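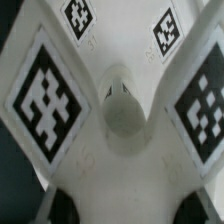 ORLOW, January 27, 2023 – My aunt taught me to fold dumplings by putting her hands over mine and saying nothing at all, and I have been thinking of her a good deal this winter, because I spend my afternoons teaching a robot in much the same way.

At Pornura we do it two ways. In the first, you take hold of the gripper yourself and move it through the job, and the machine remembers where you went. In the second, you sit across the room with a controller and a screen and steer. My colleague Thulani Le Roux loves the second way, and he can make the arm set down a teacup as gently as you please. I am a hand-over-hand person, and I'd like to make the case for it while people are still buying controllers by the crate.

When you hold the thing, you get to know it. You know the pale plastic, the square black-and-white markers set on it like diamonds, the faint little numbers somebody wrote beside them by hand. I'm fond of those numbers. Most of all you feel when a drawer sticks, and your wrist gives a bit before your head has noticed – and that small giving is the very thing I want the robot to learn.

Now, Aparecida Macedo, who runs our training room, will remind me that hands get tired. She's right. In August I showed it how to hang a mug on a hook 99 times, and the last 20 were sloppy enough that she made me throw them out and go home. With a controller you can sit down, have your coffee nearby, and let someone in another building take a turn. For a hot stove or a heavy crate I'd want the distance too.

Still, I would ask every new person to spend their first five days with a hand on the gripper before they touch a joystick. They'll steer better afterward, I think, and they'll be more patient with the arm when it fumbles. My aunt let me ruin a great many dumplings, and we ate them anyway.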